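Last updated: March, 4 pm

Gollgate cell, gripper service and re-home. Notes by Isla Ellery

Came in to the complaint that grip was "off". Log says missed picks, always on the closing side, worse after lunch. Not the planner, I'm fairly sure. Looked at wrist view first, then the fixed view, before taking anything apart.

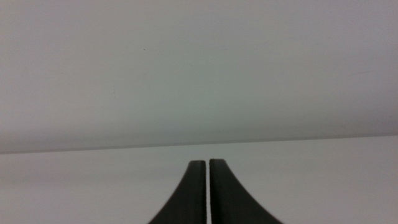
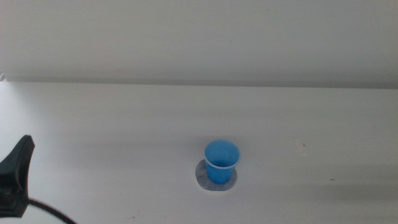
Fingers and first look

Wrist view: fingers nearly closed, thin gap all the way down, not touching. Left tip reads a bit lower than the right. Could be the camera sitting skewed in its mount, the table line is tilted in that view too, so don't trust the tip height on its own. Same line is very nearly level from the fixed camera. So wrist cam mount goes on the list.

Small specks on the wrist view upper background. Wiped the lens cover, will compare next time. If they move with the arm they're ours, if they stay put in the picture it's the lens.

Cable off the gripper runs down over the front left corner of the table. Don't like it there. Clip it.

Power down and strip

- Arm to park, E-stop in, air n/a on this one. Pulled the gripper plug last, as per the Verurlow sheet.
- Finger screws: 2 per finger. Left outer one came out with hardly any torque on it. That's probably half the story.
- No thread lock left on that screw at all. The others had a bit of blue on them.
- Dust and grey fluff packed in the slide, both sides. Brush, then lint-free cloth, then brush again. No solvent near the pads pls.
- Pads look ok. Slight polish on the right one near the tip. Leaving them on, spare pair is in the Owino drawer.
- Slide moves by hand now with no catch. Had a catch before, near the closed end.

Re-grease: thin smear only. Whoever did it last time used far too much and it went and collected all the fluff. Wipe off what squeezes out after cycling and then wipe again.

Refit

Fingers back on, left first, screws just nipped. Closed the slide by hand on the feeler strip so both faces sit flat on it, then tightened in turns, inner, outer, inner, outer. Thread lock on all 4. Paint mark across each head so we can see if one walks.

Let it sit over lunch before running. Sheet says longer, didn't have longer.

Re-home

1. Plug in, E-stop out, wait for the controller to stop blinking. Takes ages the first time after a power cut, be patient.
2. Home gripper from the Gorkitz panel, NOT from the script. Script skips the open stop and you get the old zero back. Lost most of a morning to this in the winter.
3. Run to open stop, then closed stop, save both.
4. Cycle 20 times empty at slow speed. Listen.
5. Save again. Yes, again. First save doesn't stick if the panel was locked.

Did all of that. Closed count came back as 23, old stored value was way off that. Wrote it on the card inside the cabinet door, pencil.

Slow cycles sounded fine, one tick on the very first close and then nothing. Put it down to grease finding its place. If anyone hears it again tell me, don't just re-home over it.

Cup check

Usual one: blue cup on the gray patch, upright, arm comes in slow, close, lift a little, put back, open, retreat. The patch is only a rough start spot. Its edges are ragged and the cup was sitting toward the back right of it when I took the view, so don't go using the patch edge as a datum – people have tried. Will cut a proper one when I find the good scissors.

Ran it at slow speed first. Good every time. Then normal speed, good, except one where the cup got nudged before the close and came up leaning. Watched that one back and the aproach was a hair to the left. Smells like the wrist mount again and not the fingers. Grip itself held.

Have not run it at full speed. Not going to until the mount is sorted.

Table

Wiped down after. Left the bit of white tape to the right of the cup spot, it has a tiny dark mark on it and I don't know who put it there or if they need it. If it's yours put your initials by it or it goes.

Cable

Moved it back off the corner, two clips along the base, with enough slack for full wrist roll. Rolled both ways by hand with power off to check it doesn't pull. Doesn't. Check the clip nearest the gripper after a day of running, the glue on those is rubbish.

To do

- wrist cam mount: loosen, square up, recalibrate. Needs the long hex key, which is on the Owino bench or was
- order thread lock, the bottle is nearly out
- look at paint marks at every morning start this week, note in log even if nothing moved
- new gray patch, clean edges
- fix the script so it does the open stop, or delete the button
- copy closed count into the Verurlow sheet, card is only penciled
- full speed cup check after the mount is done, not before

Cell is back on at slow and normal. Speed cap set on the panel, leave it on please. – Isla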